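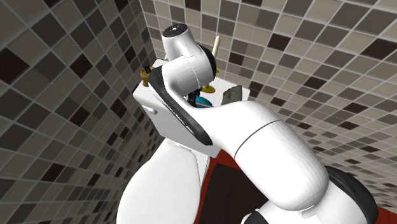
Vesance LARP boards > Rules & Systems > Between-game actions: hard cap or decay?

tallowmark
Posting this ahead of the October rules freeze. At present every character gets six downtime actions between events, and unused actions bank with no limit. Two of the Rurnberg faction players are now sitting on 20 banked actions each. They can finish any research project in one submission, and plot has no window to react.

Proposal: hard cap of seven banked actions. Anything above that is lost at check-in. No conversion to coin or components.

grist_and_salt
Opposed to a hard cap. It punishes people who miss an event for work or illness. They come back with the actions they would have spent on travel and correspondence, and you propose deleting most of them.

Decay does the same job with less damage. Lose two banked actions per event, applied after submissions close. The pile shrinks, and anyone with a plan has time to use it.

tallowmark
Decay has to be tracked per character per event. The Kwak database stores one integer for the bank and has no history. A cap is a single comparison at check-in. Decay needs a job that runs after the submission deadline, and the deadline has slipped for each of the last several games.

oxbow
The database argument is weak. Export the bank column, subtract, floor at zero, import. I ran downtime for the Pudska campaign on a spreadsheet and did exactly that for its whole length.

The real problem is that research has no per-event limit. Rule 4 of the downtime packet says a project costs N actions and says nothing about how many can be applied in one period. Cap the spend and leave the bank alone. A player with a large bank then has breadth, which plot can handle, and loses the ability to finish a ritual overnight.

grist_and_salt
oxbow's version is better than mine. Suggested wording:

"No more than two actions may be applied to a single research project in one downtime period, regardless of source."

"Regardless of source" has to be there or people will route actions through assistants.
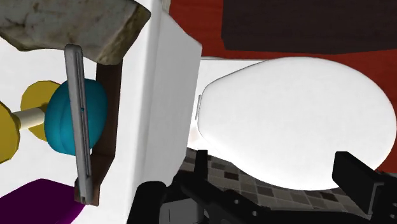

Stone and gray bar on a white surface, toilet lid to the right (render)

hexwright
I play one of the two characters being discussed, so weigh this accordingly. We saved because the packet told us to save. The text in the current version is "unused actions are never lost." A retroactive cap breaks a written promise. A spend limit does not, and I would accept it.

One objection to the wording, though. Assistants are bought with character points. If their actions count against the same limit, the skill does nothing for a single-project character. Either refund it or let an assistant raise the limit by one.

tallowmark
Raising the limit by one per assistant puts us back where we started. Assistants stack.

hexwright
Then raise it by one in total, with no stacking. The skill keeps a use and the ceiling stays fixed.

oxbow
Agreed on no stacking. I would also allow a one-time refund of the second and later ranks, since those ranks become much less useful for research. They still work for crafting – crafting has its own limit and never had this issue.

marl_pit
Has anybody checked this against group projects? Our house pools actions from everyone on one project. If the limit is per project, a group of any size moves at the speed of one person. If it is per character, a large group still finishes in one period.

grist_and_salt
Per character per project was what I meant. The draft does not say that. Revised:

"A character may apply no more than two actions to a single research project in one downtime period, regardless of source. A character with any rank of Assistant may apply one more."

marl_pit
That works for us. It does leave large houses with an advantage over solo researchers.

oxbow
They have that now. Separate thread.

tallowmark
I still prefer a bank cap. Reading a long submission takes staff time whether or not the actions go to one project, and a character spending 20 actions on ten different things is a long submission. I will put both versions in the draft packet and mark the bank cap as applying to new characters only.

hexwright
New characters only is fine by me. Please also fix the "never lost" sentence in the same pass. It appears in the downtime packet and again in the new player guide.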